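**Sim bench notebook — sidewalk delivery, Naltska map**
April 14, 2022 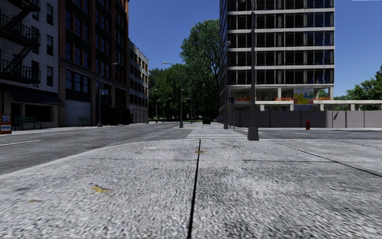
*Naltska, start pose at the corner slab, looking toward the crosswalk. Simulator render.*

Batch finished overnight. 1,000 episodes requested, 1,000 logged, no crashes, which leaves me with nothing to do before coffee for the first time since I took this job. I used to spend that hour restarting the thing by hand. Now I spend it reading a report the thing wrote about itself.

Notes before I forget them:

- Start pose is fine. Keep it. The route goes over the crosswalk and along the construction fence, and the planner still treats the fence as a wall it would like to be friends with. Clearance cost needs to go up again.
- Expansion joints. The black joint down the middle of the slab is texture only, no geometry, but the ground classifier has opinions about it. Same for the orange-brown stain on it. Zondholm says the stain is "a realism feature." Fine. It realistically costs me a slow-down every run.
- Yellow paint mark left of the joint: flagged as obstacle in 30 episodes. It's paint. Added to the hard negatives.
- Near pavement goes smeary at grazing angles. Texture filtering, I think. Ask Ghasemi whether they changed the default in the last build or whether I did and forgot.
- Sign on the construction site is unreadable at this distance. Doesn't matter for us. The Leltell people wanted sign reading on the same map, and they'll need a sharper asset.

Now the part that isn't about pavement.

As of this week the triage script closes its own tickets. Roscoe Begay did triage by hand for two years, and he has a spreadsheet of 2,308 failures with a comment on every row. The comments range from "clipped curb" to "why would you do that." The script was tuned on those rows. It now says "clipped curb" very well. It has not learned the other one, and I miss it.

Ran the two against each other on the old set. They agree on 1,688 rows. I went through a chunk of the disagreements with Roscoe after lunch and we split them into three piles: script wrong, Roscoe wrong, and nobody should have been asked. Third pile was the biggest. Mostly episodes where the robot stops at the curb and just waits, and you can call that cautious or stuck depending on how your morning is going.

What changes for us, as far as I can tell:

Roscoe moves to writing scenarios. He seems pleased, in the way of a man who has been handed a different spreadsheet. I get the disagreements, so my inbox is now only the weird stuff, all day, with none of the easy ones in between to rest on. Told the planning meeting that this is more tiring than it looks on the slide. It was written down under "feedback."

Also asked who reads the tickets the script closes. Long pause. Agreed that I'll sample them — so the time saved on triage goes into checking triage. Roscoe offered to automate the sampling.

To do:

- [ ] raise fence clearance, rerun on this map only
- [ ] curb waits: new label, separate from stuck. Roscoe to write the definition, one paragraph max
- [ ] put the free-text comment field back in the ticket form. Somebody removed it as unused
- [ ] texture filtering, ask Ghasemi
- [ ] closed-ticket sample, first pass before the next batch goes in

Rerun queued 5:40. Leaving the monitor on out of habit.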